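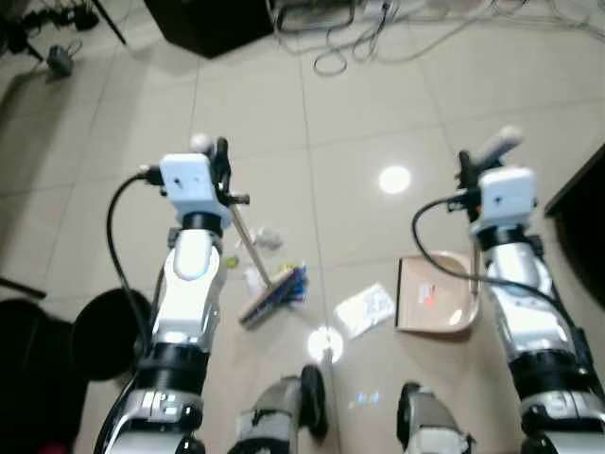
The Clellis is an armored recovery vehicle built on the hull of the Budton medium tank. It was designed to drag broken-down or bogged tanks out of trouble while under fire, and it does that job wonderfully well. Crews call it the Ako, after the prototype's radio call sign.

Development

Work began when the army found that its wheeled tow trucks could not keep up with the Budton on soft ground. Designer Veronika Bíró removed the turret, raised the front of the hull into a boxy crew cabin and put the main winch beneath the floor, where it sits low and pulls straight through the nose. The first prototype went to the Machala proving ground in April and freed a ditched tank on its second day there!

Design

The winch carries 165 meters of steel cable, a remarkable length for a vehicle this size. A wide blade at the front digs into the ground to anchor the hull during a pull, and it can also clear rubble or scrape out a firing position. The crane on the right side lifts a complete Budton engine pack, with a spare pack riding on the rear deck. Power comes from a diesel engine of some 600 horsepower, the same unit as in the tank, so the two share nearly all their parts.

The crew is three: commander, driver and mechanic. Armament is a single machine gun on the commander's hatch, plus 8 smoke launchers on the cabin front.

Variants

The Clellis B has a stronger crane and a heated cabin, a change much loved by crews in the north. A bridge-carrying version, proposed by engineer Kęstutis Eglītis, reached the mock-up stage but lost out to a wheeled design.

Survivors

Hull 3311, one of the earliest built, still runs. Restorer Berhanu Tesfamariam rebuilt its winch gearbox from original drawings, and the vehicle gives towing displays each summer at Machala. A Clellis B is kept there as well, under cover and without its engine.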